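STEFANOU NOTES, late August

ok quick one this time, I am writing this between soundcheck and the drive home so forgive the typing. 21st August and the summer run is nearly done. Thank you to everybody who came out, bought a record, stood in the rain at Dritevgate.

THE NEW RECORD

It has a name. Tedurine. Same as the second song. We went back and forth on that for weeks and Rodica Pop finally wrote it on the tape box and walked out of the room, so, settled.

Nine songs, one of them barely a song. Mostly live in the room, Vsevolod Romaniuk on drums, Raluca Preda on bass and the low harmonies, me on guitar and whatever keyboard still had all its keys. Rodica sings lead on all but one. Ambros Mayrhofer mixed it at Prillico, up the hill, in the small room with the bad heater. He likes the vocals dry. I like them wet. You will hear who won.

Vinyl is slow. Test pressings came back with a click all through side B, first song, right where it goes quiet. Sent them back. New ones are supposed to be here before the end of the month, and if those are good then records ship in September. If they aren't good then I will write again and be grumpy about it. Downloads go out the same day as the vinyl, not before, please stop asking Raluca at the merch table, she doesn't have the files.

Preorders so far: 1030. That is more than the last record sold in total, ever. We only ordered that many plus a small box extra so if you were waiting, don't wait too long.

DRITEVGATE

Best night of the summer for me. 2363 people through the gate according to the box office, our biggest by a mile, and most of them were there for the band after us but they were very nice about it. Rain started in the third song. Vsevolod had a towel over the floor tom by the end and it sounded better that way, we may keep it.

Setlist, for the people who write in asking. Opened with Lantern Street. Then Tedurine, Cold Kitchen, Half a Mile, the waltz, Good Coat, then the long version of Salt with Gheorghița Rusu on fiddle. Closed on Paper Mill. No encore, curfew. We had one ready (it was Old Dog) so we'll owe you that.

About Gheorghița. She learned the whole of Salt in the van on the way there, off a phone recording from two winters ago where you mostly hear somebody's jacket. Played it like she wrote it. A lot of you have asked if she's in the band now. She has her own group and her own record coming, so no, but she is coming along for the September dates and she'll open the shows solo. Get there early. Doors are earlier than last year, check your ticket.

SEPTEMBER

Three shows, all small rooms, all seated except the last. The first is close to sold out. The middle one has plenty left, it's a new room for us and I don't think word got around yet, bring a freind. The last one is the release show and we play the record front to back, then a break, then old stuff. Raluca is taking requests for the old stuff. Reply to this email with one song. One. Last time a guy sent the entire catalog in order.

If you bought tickets for the spring show that got moved, your ticket is still good for the release night. You don't need to do anything, name's on the list at the door.

ODDS AND ENDS

Shirts: we are out of medium in the green. More coming, same green if the printer still has it. Larges and smalls still up in the shop.

The songbook is still happening. Chords and words for the first two albums, Rodica is drawing the cover. I keep finding out I've been playing things in a different tuning than I thought, so it's taking a while.

Lost and found from Dritevgate: one gray scarf, one kid's rain boot (left), a capo. Capo might be mine. Write if any of it is yours and we'll bring it to the release show or stick it in the mail.

Also looking for a place to sleep near the middle show, the five of us, floor is fine, we're quiet and we leave early. Raluca is allergic to cats. Ambros is driving so he gets the couch if there's a couch.

Right, they're calling us back up, the monitor on the left is humming agian. More when the test pressings land. Send your one song.
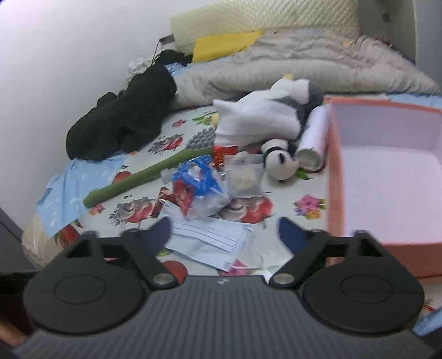
And if you moved this year, update your address before the records ship, the link is in your order email.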